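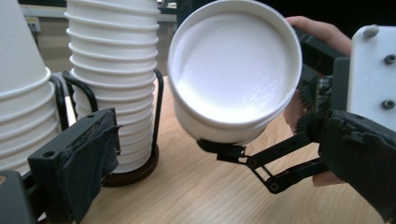 How to Start Tomato and Pepper Seeds Indoors

By Maiara Arruda
15 January 2021
6 min read
311 shares

Seeds started on a windowsill in late winter will give you bigger plants by planting time than anything sown outside, and you get to pick the variety. The seed rack at Demby carries the common tomatoes. For odd ones, mail order is better, and it pays to order in December before the short-season kinds sell out.

When to sow

Find the average last frost date for your town and count backward. Peppers need 8 weeks indoors. Tomatoes can go in a week or two after that. Sowing earlier sounds like a good idea, but the plants outgrow their pots and get thin and leggy before the ground is warm enough for them.

What you need

Seeds
Seed-starting mix (bagged garden soil is too heavy)
Small containers with drainage holes
A tray with no holes to set them in
Labels and a pencil
A bright window or a shop light
Clear plastic wrap or a dome

Any container that holds a few inches of mix will do. Disposable cups work, and so do yogurt tubs and cut-down milk cartons. Poke three or four holes in the bottom with a nail. Old containers should be washed in hot soapy water, then rinsed in a weak bleach solution and left to air dry.

Sowing

1. Pour the mix into a bucket and stir in warm water until it holds together when squeezed but doesn't drip. Dry mix straight from the bag sheds water, and you'll be fighting it for days if you skip this.

2. Fill each container to half an inch below the rim. Tap it on the table to settle the mix. Don't pack it down.

3. Set 2 seeds in each container, an inch apart, and cover with a quarter inch of mix.

4. Label right away. Write the variety and the sowing date in pencil, which doesn't fade the way marker does. Clasico and Furtado seedlings look the same until they fruit, and I once gave away the wrong half of a tray.

5. Lay plastic wrap loosely over the top and put the tray somewhere warm. The top of a refrigerator is usually fine. Peppers are slower than tomatoes and like it warmer, so if you have only one heat mat, give it to the peppers.

Check every day. As soon as the first loops of stem show, take the plastic off and move the tray to the light.

Light

A south window is enough in some houses. In mine it isn't, so I hang a shop light from two chains and keep the tubes a couple of inches above the leaves, raising it as they grow. Leave it on for 14 to 16 hours a day. A cheap outlet timer takes care of that. If you use a window, turn the tray every morning.

Watering and feeding

Water from below. Pour half an inch of water into the tray, wait 20 minutes, and tip out what's left. Let the surface dry a little between waterings. If seedlings fall over at the soil line, they have damping off. Pull them, cut back on water, and run a small fan nearby on low.

Start feeding when the second set of leaves opens. Use any balanced liquid fertilizer at quarter strength, once a week.

Thinning and moving up

When both seeds come up, snip the weaker one at the base with scissors. Pulling it disturbs the roots of the other.

Move tomatoes to a larger pot once they have two or three sets of true leaves. Bury the stem up to the lowest leaves and it will root along its length. Peppers should go in at the same depth they were growing before.

Hardening off

A week before planting, set the plants outside in the shade for an hour or two, out of the wind. Add an hour or two each day and move them gradually into sun. Bring them in if the night will drop below 50 degrees.

2 comments

Odair Sales
My Vornham peppers took almost three weeks to come up last year. I nearly dumped the tray, so give them time.

Maiara Arruda
Three weeks is normal for peppers in a cool room. Mine do the same without the mat.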